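5. Recording Demonstrations in Sim (shape board task)

Read section 4 first if the sim isn't launching. Everything below assumes you have the board up and the arm responds to the controller.

5.1 Before you start

1. Open Nincombe, pick the shape board task, load the default layout. Don't touch the physics settings.
2. Set operator name. Full name, same spelling every time. The sorter treats "R. Günes" and "Recep Güneş" as two people and splits the data.
3. Check free disk. One session of 300 episodes with all camera streams on fills up a drive fast.
4. Home the arm. Wait for it to stop.
5. Turn on both outside views and the wrist view. All of them, even if you only drive by one.
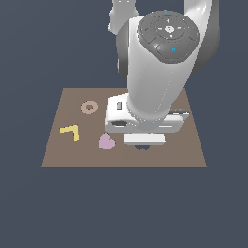
Fig. 5-1. Arm over the shape board, side view.

NOTE: Colors on the joint cap are display only. No need to line anything up with them.

5.2 Recording an episode

1. Press Record. Wait for the beep before you move. Frames before the beep get thrown out.
2. Move over the block. Come down straight, don't sweep in from the side or you'll drag the other pieces.
3. Close on the block. Pause a half second. The policy needs to see the grip settle.
4. Lift clear of the board, then travel. Not both at once.
5. Line up over the matching hole. Lower. Open.
6. Back off upward, let the arm sit still, press Stop.
7. Mark it Good, Bad or Recovery. See 5.4.

Aim for the same pace all the way thru. Slow and even beats fast and jerky. If you stall to think, finish the episode anyway and mark it Bad. Long dead pauses in Good episodes teach the arm to hover.

CAUTION: Do not edit an episode while the next one is recording. The writer locks the file and you lose both.

5.3 Choosing what to demonstrate

The point is coverage. A hundred clean runs from the same start pose are worth less than a mixed set, so change the layout seed every few episodes and write down the ones you skip.

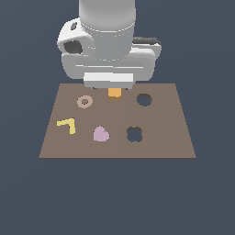 Pick targets by what's still open on the board, and let the task panel tell you which piece is next. The default order is fine for new operators. With the circle and cross holes both open on the right side and the ring, the L and the heart lying flat on the left and middle, you have a simple board: go to the hole that fits the block and leave the flat pieces alone. They are distractors in this task. Don't pick them up, don't nudge them to make room. If one does get bumped keep going, as long as it doesn't end up over a hole.

Vary these between episodes:

- start height of the gripper
- approach direction (left, right, far side)
- block rotation at pickup
- which distractors are near the target

Leave these alone:

- board position
- lighting preset
- camera mounts
- gripper force

Recep Güneş keeps the seed sheet for the Griffiths runs. Ask him before starting a new range, two operators on the same seeds gives you duplicates and the dedupe step is slow.

5.4 Marking episodes

Good: block in the hole, clean release, no collision.

Bad: dropped, jammed, wrong hole, or you lost the view. Keep it. Don't delete. Bad episodes are used to train the success checker.

Recovery: you missed, opened, re-approached and finished. These are wanted! Try for 4 in each batch. Don't fake them by missing on purpose in some way you never would in real use, a small offset is plenty.

NOTE: If you marked one wrong, fix it in the review list the same session. After upload the marks are read only.

5.5 Using the wrist view

1. Switch to wrist view once the gripper is low. Outside views are better for travel, worse for the last bit.
2. Get the block between the fingers before going down.
3. Check rotation. Cross blocks go wrong most here, a few degrees off and they sit on the rim.
4. If you can't see the block, go up. Don't guess.
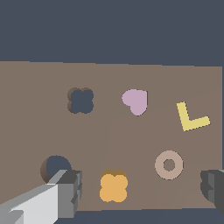

5. Close, lift, switch back to the outside view for travel.
6. Switch again to wrist view for the drop.

View switches are not recorded as actions, so switch as often as you like. The learner gets every stream regardless of what was on your screen.

5.6 Ending a session and upload

1. Finish the current episode. Never quit mid episode.
2. Open the review list. Play back 2 at random, full speed. Look for skipped frames and a missing wrist stream.
3. Run Check Batch. Needs 95 percent valid frames or better. Below that it won't upload, redo the failed ones.
4. Push to Pruson. Leave the window open untill the bar clears.
5. Log the batch number and seed range in the sheet.

CAUTION: Closing the window early leaves a half batch on the server under your name. It can't be resumed. Delete it from the Pruson page and push again.

Trouble with the controller (drift, no beep, arm won't home): go to section 7.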